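How I clean up a scuffed metal bin

I have a big gray metal bin that I use for everything. Toys, garden stuff, the odds and ends that end up on the table by 4 p.m. My neighbor Keegan Hiebert was throwing it out in May and I said I'd take it before he'd finished the sentence! It's open on top, the sides flare out, and it weighs more than it has any right to.

The trouble with bare metal is that it shows every smudge, and mine gets grubby fast. So I clean it properly every so often, and it takes me 46 minutes if I don't get distracted (I always get distracted).

First, take everything out. I mean everything, including the small things that slide into the corners and hide against the wall. A little cup can sit back there for weeks before you miss it.

Next, vacuum the floor of the bin with the brush attachment. Grit is what makes those fine scratches, so please don't go in with a cloth first like I did the first time. If yours has holes in the bottom, put an old towel underneath before any water goes near it — I learned that one on my good table.

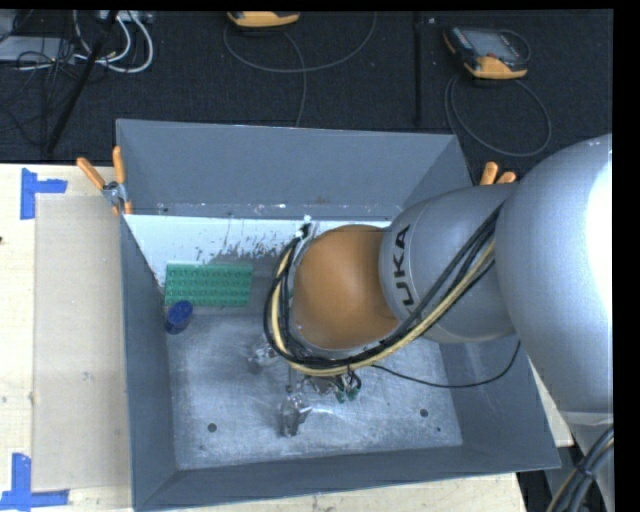 Now mix 2 teaspoons of dish soap into a bowl of warm water and wring your cloth out well. Wipe the walls from the rim down, then do the floor in long strokes, going with the grain of the metal if you can see one. My friend Tzu-hsuan Wu goes in circles and swears by it, but I get cloudy swirls when I try that, so long strokes it is.

Rinse with a clean damp cloth and dry it right away. A microfiber towel is great for this. Old T-shirts are fine too, I have a whole drawer of them.

Scratches and chips are another story. Soap won't touch them, and I've stopped trying. You could sand and repaint the worn patches, but I'd be doing it again by next spring, and I kind of like them anyway.

Let the bin air out for an hour before you load it back up. Bulky things go in first, along the back wall, and the small stuff goes in last so you can still find it.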